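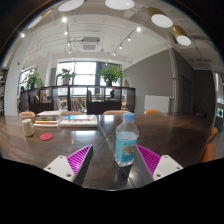

Our group picked the Itis open day for the site visit part of the course, mostly becuase it was the only one we could all get to before the report was due. Ruth Wragg met us at the door and took us straight to the hand-held gripper demo, so my notes start there. The task is picking up a drink bottle from a table. Sounds easy. The bottle is clear plastic with a light blue cap, and the only part with real color to aim at is the turquoise label, everything else you see right through. Fingers are magenta and ribbed on the inside, one each side, and you squeeze the handle to close them. The table is glossy too and the window shines back off it, which Ruth said is a pain for the vision side.

What we did. Each of us got 4 tries. You go in low, keep the bottle between the fingers, close, lift, put it back down. My first two I came in too far to one side and had to back out. Trí Cao got it first try and would not stop talking about it on the bus.

How it gets used. Every try is saved as one recording. Ruth said they had 1164 recordings for bottles and cups so far, and 171 of those were thrown out, mainly for going too fast. The rest goes into training at Julgate, where the actual arm is. We did not get to see the arm, it was down for repairs. Kind of disappointing but ok.

Questions we asked
- Does it matter who holds it? Yes, they want lots of different people, tall, short, left handed.
- Why ribbed? Grip, and the ribs bend a bit round the object.
- How long does training take? She said 3 days for the last one. Didnt get what hardware.

Problems with our visit: only an hour, and Trí's notes on the software part (its called Floveo) are mostly missing. I'll email Ruth and add it in the next draft.

For our own project I think we should copy the slow approach from the side and drop the top-down grab. Also practice runs before we record anything, I wasted half my tries. Parts list is in section 4.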